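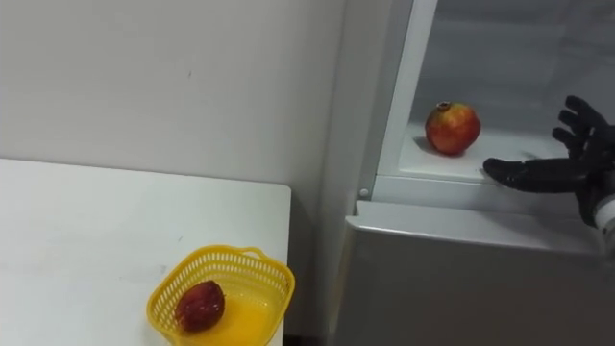
### 4.2 Claimed and measured run time

Listings for battery string lights speak of run time with great confidence and very little arithmetic. Of the 274 listings in the Narnbridge sample, 16 said how the figure had been obtained, and one of those cited "normal happiness use". We bought 40 sets, Firnix and Trollomden among them, fitted fresh cells of the recommended type, and left them on in a dark cupboard until the colour had drained out of them.

Figure 3 plots light output against hours for the Chevalier copper-wire set. The curve falls steeply on the first evening, then flattens into a long tail in which the lights are on in the sense that a lawyer would accept. Sellers appear to count the tail. We stopped counting at half the initial output, a threshold borrowed from torch testing and open to the usual grumbling.

**Figure 3.** Relative light output over time, Chevalier set, warm white. Dashed line: half of initial output.

Buyers were less forgiving than the curve. Among the 507 reviews coded in Section 3, "dim" was a commoner complaint than "dead".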